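Home | Topics | Automation | Budgeting | Index

Hand-held gripper (equipment planning)

A hand-held gripper is a tool carried by a person to record handling tasks, later used for training robot arms. In planning it is normaly listed apart from the arm. Usually bought in pairs, one per hand.

Costs
Budget lines: grippers, spare jaws, pivot pins, cables, storage, operator hours. Hours are the big one. The Loureiro plan set aside 27 percent of first-year money for spares and still ran short by May. Prorport quotes per pair, Sellow per kit, so compare with care. A Sellow kit was listed at 826 euros, cables extra.

Quantities
Small sites: one pair, plus one spare set of jaws. Larger sites, up to 30 pairs, stored by number. Tinderico orders jaws in lots of 80. Lead times vary, ask first.

Objects
Often left out of the plan. Household items are cheap: bottles with straps, fabric bags, cardboard boxes. Soft and see-through things are worth including, as are handles and loops. Replace when worn. Tables and cloths come under furniture in most ledgers, not equipment.

Buying or renting
Renting suits short projects. Over a year, purchase is generaly preferred. Check who pays for repairs.

See also: Robot arm; End effector; Spare parts

Shares 30 | Comments 0

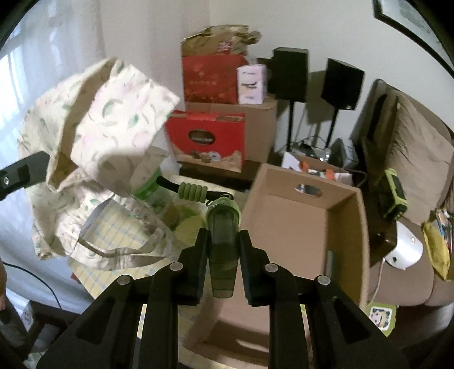 Entry by Lurdes Peixoto | 29/06/2022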